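Flaker announces revised drainage standard for kitchen strainers and colanders

Last updated: June 28, 2003

Share (19) | Comments (4)

Flaker, the maker of kitchen and catering ware based in Gavberg, has published a revised edition of its drainage standard for household strainers and colanders. The standard sets out how the company measures flow rate, retained water and hole size, and it applies to every perforated product that leaves the Gavberg works from the start of the next production run. The previous edition dated from the opening of the present moulding hall and had been amended by hand several times.

The revised standard replaces three separate internal documents: the flow test sheet, the perforation drawing notes and the finish inspection card. These had been written at different times and did not agree with each other on the temperature of the test water or on how long a product should be left to drain before it was weighed. The new text gives one temperature, one draining time and one method of weighing.

Work on the revision began in April, when the company's test room compared results from its own rig with those obtained by Nullard, the testing laboratory that checks Flaker products before export. The two sets of readings differed by more than either party was willing to accept. Most of the difference was traced to the height from which water was poured. The old flow test sheet asked for a "moderate height", and the two test rooms had read this in different ways.

Under the revised method, water is released from a fixed outlet 200 mm above the lowest point of the basin. The outlet is centred over the basin and the water is released in a single discharge. The product stands on its own feet or base ring where it has one, and on a three-point wire support where it does not. The operator does not tilt, shake or tap the product at any stage. A product that has to be tapped before it will empty is recorded as having failed to drain.

Retained water is measured by weight. The product is weighed dry, wetted, left to stand for the set time and weighed again. The difference is recorded in grams and entered against the surface area of the basin, so that a small tea strainer and a large oval colander can be placed on the same table. The company had previously recorded retained water only for round products. Oval and rectangular basins were passed on visual inspection, and that practice now ends.

The standard also changes the way hole size is checked. Perforations in moulded basins tend to vary slightly between the centre of the tool and the outer rows, where the material cools at a different rate. Inspectors used to gauge a single hole near the centre. They will now gauge holes at the centre, at the midpoint of each side and in the outermost row. The plug gauges used for this are listed in an annex, together with the intervals at which they must be replaced.

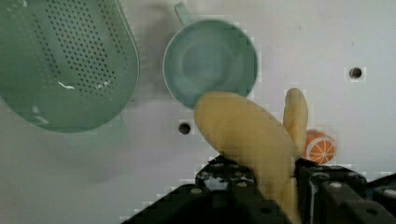 The pattern in which holes are laid out has been given a section of its own. Flaker's tests found that staggered rows emptied more evenly than square ones for the same open area – particularly with starchy water, which tends to form a film across the holes. The standard does not forbid square patterns. It requires that a product with a square pattern be tested with starch solution as well as with clean water, and that both results be kept on file. The recipe for the starch solution is given by weight.

A total of 922 test runs were made in preparing the revision. Of these, 900 were carried out on products taken from normal stock and the remainder on sample mouldings made with altered hole layouts. Products were tested new and again after repeated washing. The full results are held at the Gavberg works and a summary table is printed at the back of the standard.

Nineteen products in the present range were assessed against the new limits. All of them met the flow requirement. Two retained more water than the revised limit allows, in both cases in the channel where the basin wall meets the foot. The tools for these two products have been altered to add drain slots in the foot ring, and production with the altered tools has started. Product codes are unchanged. Stock made before the alteration remains on sale and is covered by the usual guarantee.

The section on materials has been shortened. The earlier documents contained general remarks on the merits of steel, enamel and plastic, which have been removed as they had no bearing on testing. What remains is a set of limits on wall thickness around perforations, on the sharpness of hole edges and on the permitted amount of flash left by moulding. Edges are checked by drawing a strip of fine woven cloth across the perforated area under light, even tension. Any thread pulled from the cloth counts as a fault.

Stamped metal products are treated slightly differently. Burrs on the outer face of a stamped basin can hold drops of water that would otherwise fall, and the draining time for these products has therefore been set longer than for moulded ones. Enamelled products are tested after firing only. The earlier practice of testing the bare steel blank gave flow rates that were too high, as the enamel narrows each hole.

The numbering of clauses follows the order in which the tests are done, so that an operator can work from the front of the document to the back without turning pages. Test records are to be kept on the form supplied in the second annex. The form has space for the tool number, the batch, the water temperature and the two weights, and it is to be signed on the day of the test. Records made on the old flow test sheet remain valid for products already in stock.

The text was edited for publication by Þrastardóttir, the technical documentation firm that also prepares Flaker's care and assembly leaflets. Drawings of the test rig, the wire support and the plug gauges have been redrawn to scale. Earlier drawings showed the rig in an arrangement that was abandoned when the test room moved, and several suppliers had asked for dimensions that could not be read from them.

Suppliers who mould or stamp parts on Flaker's behalf will receive two printed copies each. They are asked to return the acknowledgement slip inside the front cover and to destroy earlier copies of the flow test sheet. Suppliers without a suitable rig may send samples to the Gavberg test room – carriage is paid by the supplier in one direction only. Samples should be sent unwashed and unlabelled, with the tool number written on the packing.

Retailers do not need to take any action. The drainage figure printed on product cartons will be revised as carton stocks are used up, and for a period cartons with old and new figures may be found on the same shelf. The two figures cannot be compared directly. Cartons carrying the new figure are marked with a small letter D next to the product code on the end panel.

The standard does not cover salad spinners, steamer inserts, sieves with woven mesh or perforated ladles. A separate method for woven mesh is in preparation and will be issued when the comparison with Nullard has been repeated for that group of products. Steamer inserts will continue to be inspected under the existing card.

Printed copies of the revised standard may be requested by post from the publications desk at the Gavberg works. One copy is supplied free to trade customers, schools and libraries. Requests should state whether the annexes are wanted, as these are bound separately.

About Flaker

Flaker designs and makes kitchen ware for household and catering use, including strainers, colanders, mixing bowls, measuring jugs and storage boxes. Moulding, finishing and testing are carried out at Gavberg.

Related items

Flaker extends guarantee on catering bowls
Changes to carton sizes for measuring jugs
Gavberg works: delivery bay hours
Nullard and Flaker agree common test water temperature
Notice to suppliers: return of worn plug gauges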